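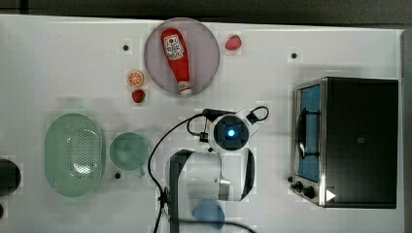 Practice table, Edatstead kitchen. Plate, ketchup bottle, colander and toaster oven within reach of the arm.

Automation at Work: The Edatstead Kitchen
Flerkitz Workplace Gallery
Published 2023-05-25

Flerkitz operates four staff kitchens. The one at Edatstead prepares up to 1,000 portions on a full working day and employs 17 people across two shifts. Since November, the kitchen has taken part in the Jinora project, under which certain handling tasks are being studied for transfer from staff to a robotic arm. The gallery presents the work at hand, together with notes on what the project has meant for employees at the site.

The practice table

Exercises at the table concern the placing and clearing of ordinary kitchen goods. Each exercise is proposed by kitchen staff, who know which motions are repeated most often in a shift and which of them cause strain. To date, 59 exercises have been entered in the Jinora register. Items are returned to their starting positions by hand between attempts, and the employee on duty records the result before the next attempt begins.

Table duty is assigned by rotation and counts as regular paid time. Employees on table duty are not counted toward the minimum staffing of the serving line. This rule was adopted at the request of the morning shift, which had found it difficult to attend to both.

Handling of shaped items

Boxes and trays were the first goods considered for the project. Kitchen staff asked that food shapes be included at an early stage, as most of the sorting done by hand at Edatstead involves fruit and vegetables. An item with a narrow part, a curve or a loose end must be held differently from a tray, and the choice of where to hold it is discussed at the weekly review.

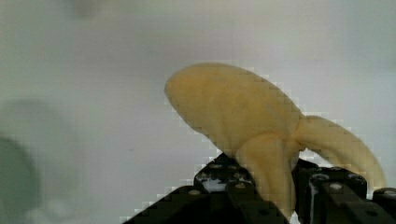 A banana with its peel drawn back, held upright between the gripper fingers.

Changes for employees

No position at Edatstead has been removed under the project. Job descriptions for kitchen assistants have been revised to include table duty and record keeping, and the pay grade was reviewed at the same time. Employees who prefer to remain on the serving line may do so.

Training is given at the Flanagan building in two half-day sessions. The first covers safe distance, the stop control and the reporting of faults. The second covers the register and the wording of exercise proposals. Several employees have asked for a further session on maintenance, and a decision on this request is pending.

Comments from staff are collected in writing at the end of each rotation. The most frequent concern has been the time needed to reset the table. Shorter exercises are now grouped together in response.

Related pages: Jinora register of exercises; Staff training at Flanagan; Gallery index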